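Re-papering the arm bench

The brown paper on the bench had gone soft at the near edge, so in January I stripped the whole thing and started again. It is the part of looking after this cell that takes longest and I keep putting it off.

The old sheet came up in one go. The glue did not. I went over the tabletop with a plastic scraper and warm water, left it to dry over lunch, and then laid the new paper from the far edge towards me. It still has a few wrinkles at the back. Mortimer Kincaid, who had the bench before me, used to pull it up and relay it until it was flat. I don't. The gripper never works that close to the edge.

Then the tape. The grid is blue painter's tape, put down by eye, and we use it to tell each other where to set things. Some of my lines slant. That is fine as long as the notes get changed to match, so I redid the sheet of start positions the same afternoon and threw the old one out. If you leave both lying about, someone will use the wrong one.

While the bench was clear I checked the mounting bolts, all 4 of them. One took a small nudge with the key and the other three were tight. I put a paint mark across each head so next time I can see at a glance.

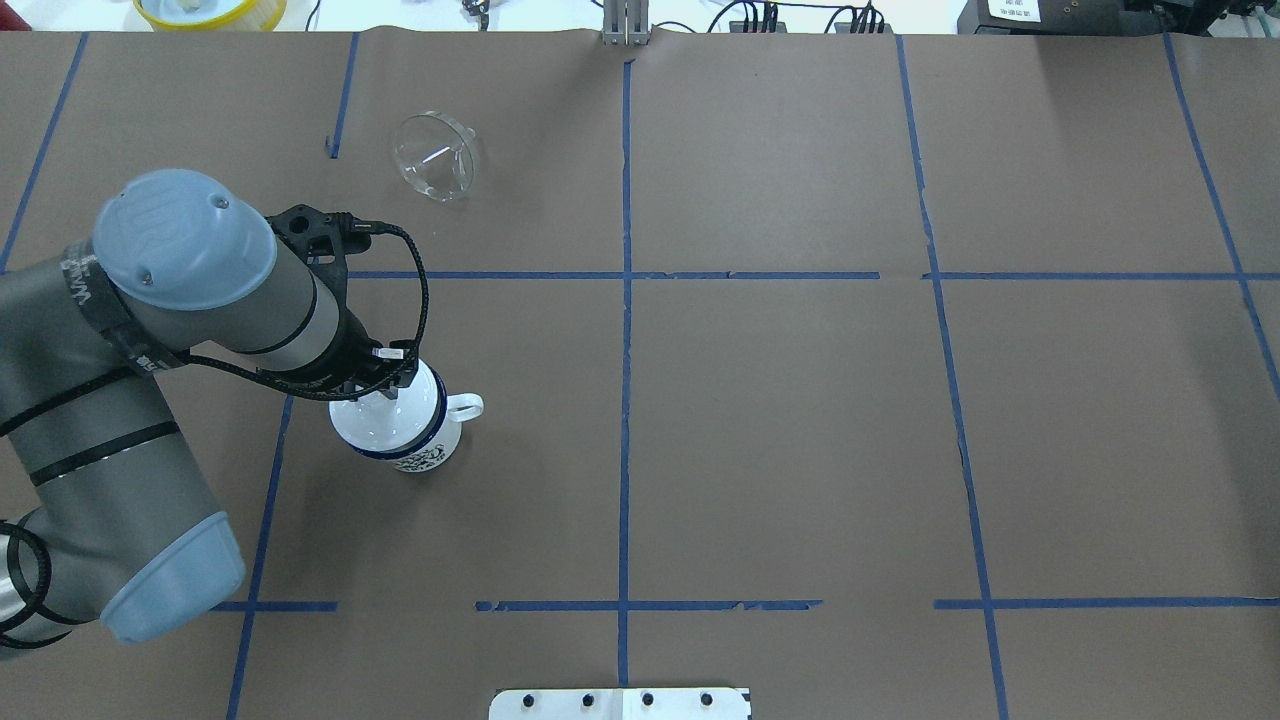

The cable was the real job. Jaqueline Zamudio had noticed the arm stopping now and then when the wrist was turned a long way over, and the log had 29 of those stops in it since the last service. The loop by the gripper had been tied too short and was pulling on its plug. I cut the ties, gave it more slack and tied it again further back, then turned the wrist by hand through its full travel to see that nothing caught. A bigger loop can snag on tall things, so I would not go any longer than it needs.

After that I ran the usual check, which is 100 pick-and-place moves at half speed. We do it with kitchen and lab odds and ends because they are what the arm handles the rest of the time. It got through with no stops. I ran another 10 at full speed and those were fine too.

Two things left over. The spare gripper cable from Dreteck has not come yet — I ordered it before the holidays and will chase it. And the paper roll is nearly finished, so whoever does this next will need to buy one first. The Lindgren roll is the right width. The Prarnum one is narrower and you end up with a join down the middle of the bench, right where the arm does most of its work.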